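Artificial Flowers & Small Bouquets: FAQ

Flultotero home goods. Questions we get over and over. Last tidied up in June, prices may have moved a bit since.

Are the flowers real?
No. All artificial. Nothing on the Flultotero list needs water, please don't put water in the vase. The stems have wire inside and wire rusts.

How do I clean them?
Soft dry cloth first, always. Most dust comes off that way. Hold the bunch up off the table by the stems so the leaves hang free, then wipe each petal from the center out. Leaves after, top side then underneath. Big flowers first, little ones last.

Don't scrub. Petals are fabric, edges fray.

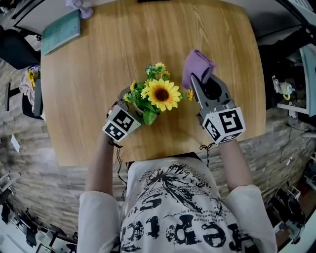

Small sunflower bouquet and a folded lavender-purple cloth, held above an oak-colored table.

What kind of cloth?
Anything soft with no lint. Microfiber's good, so is an old cotton pillowcase cut up. Fold it into a pad and you get a fresh side each time you flip it. Paper towels leave bits in the dark centers of sunflowers and they are a pain to get out.

Can I use a damp cloth?
Yes on leaves. Careful on petals. Barely damp, plain water, no soap unless there's grease (kitchen bunches mostly). Test one petal at the back. Reds and blues run more than yellows.

Can I put them in the dishwasher / washing machine / shower?
No, no, and no.

Hair dryer?
Cool setting only, arm's length. OK for dust, but hot air loosens the glue. We get a lot of returns that way and it isn't covered.

How often?
Once a month if they sit out. Near a stove, every two weeks. Behind glass, whenever you remeber.

My bouquet came flat. Is it faulty?
Almost never. They ship squashed. Pull stems apart from the bottom, bend the wires out, big flower a little off center, smaller blooms around it at different heights. Leaves last, let them drop below the flowers so they cover the stems. Still flat after a day? Steam from a kettle, not close, a few seconds, then shape it with your fingers once it's cooled.

A flower head came off.
Push it back on. Most heads just sit on a plastic peg. If it keeps popping off, one dot of clear craft glue. Heads lost or chewed by a pet: write to us with the order number, we keep spares for current styles.

How many styles do you have?
1,487 in the catalog right now counting every color. Only 67 of those are small table bouquets, they have their own page under Table & Shelf.

What size vase for a small bouquet?
Narrow neck. The Ngata bud vase is what most people buy with it. A jam jar works too, drop some pebbles in the bottom so it doesn't tip.

Will they fade?
In a sunny window, yes, over time. Yellow holds up ok, purple goes first. Turn the vase now and then so it fades even. Outdoor use not recommended except the Brostov porch line, which has a UV coating.

What about putting them on a wood table?
Fine. Felt pad under the vase if the finish is soft. Do your dusting somewhere else if the table was just oiled, dust sticks to it. Or wipe the table last with a seperate cloth.

How do I store them?
Upright in a box if you have the height. Otherwise on their side, tissue between the heads, nothing on top. Wipe before storing. Not the attic, too hot. No plastic bags sealed tight, they can smell musty when you open them.

Do you sell cleaning cloths?
Yes, packs of four. Colors vary, can't pick. Wash with no fabric softener, it leaves a film that ends up on the petals.

Do they have a scent?
No. Some have a slight plastic smell out of the box, gone in a few days with a window open. Please don't spray perfume on them, it stains.

Are they safe around cats and kids?
Not toys. Wire ends can poke and small blooms pull off. High shelf.

Do you do bulk orders?
Yes, from 200 stems up, mixed styles fine. Weddings, shop windows, waiting rooms. Use the bulk form, not the chat, chat can't see bulk prices. Allow three weeks, longer in spring.

Who ships?
Trekex for everything in the country. Tracking goes out by email before 5 pm on the day it leaves. Box crushed? Take a photo before you open it, and keep the box till we reply.

Returns?
30 days, unused, stems not cut. Shaped is fine, cut isn't. Cloths only if the pack's still sealed.

Question not here?
Use the contact form at the bottom of any page. Put the style number in the subject line and we'll get to it quicker.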